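**Dark garments on patterned covers: grasp point labels**

**stusstead_k:** Reran the Tivari grasp labeler on 100 plain-sheet clips and 100 patterned ones. It put the contact point on the cloth in 91 of the plain clips. On patterned covers it missed 9 more than that. Same weights, same threshold.

**dobre2:** A gap that size could be noise. One seed?

**stusstead_k:** One seed, yes. The misses cluster on printed lettering and stripe edges, though.

**ineagu:** I disagree with calling it a pattern problem. Black cloth has almost no internal gradient, so the tracker takes whatever edge is nearby - on a plain sheet that is the garment outline, on a busy one it is the print. I would raise exposure before touching the labeler.
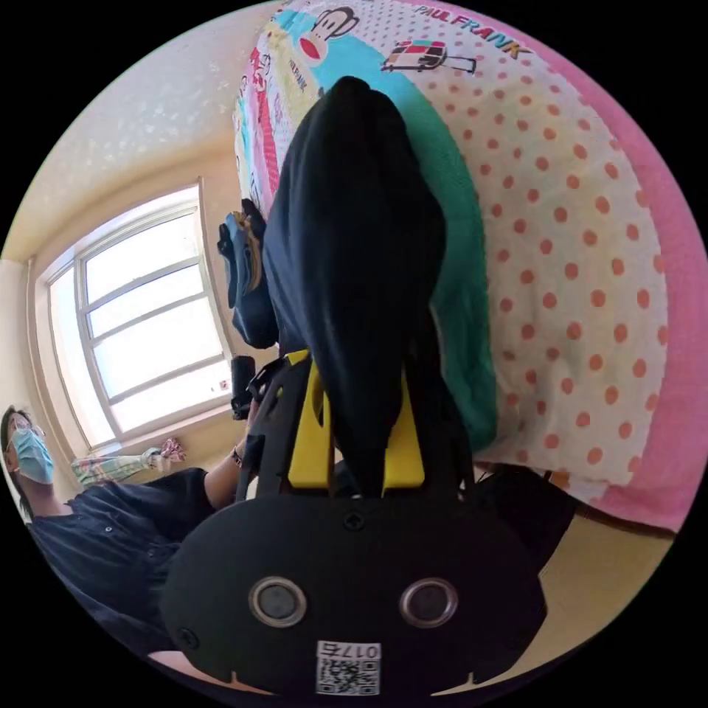

With the yellow fingers closed on black fabric, the jaw line is easy to find and the fold direction is not. Polka dots give the tracker strong corners that don't move with the cloth. Iulian Neagu, Ustdale

**dobre2:** Raising exposure will clip the windows.

**ineagu:** Then mask them. No labels are needed there.

**stusstead_k:** I'd still swap the sheets first. Will run three seeds each way in November and post the per-clip table.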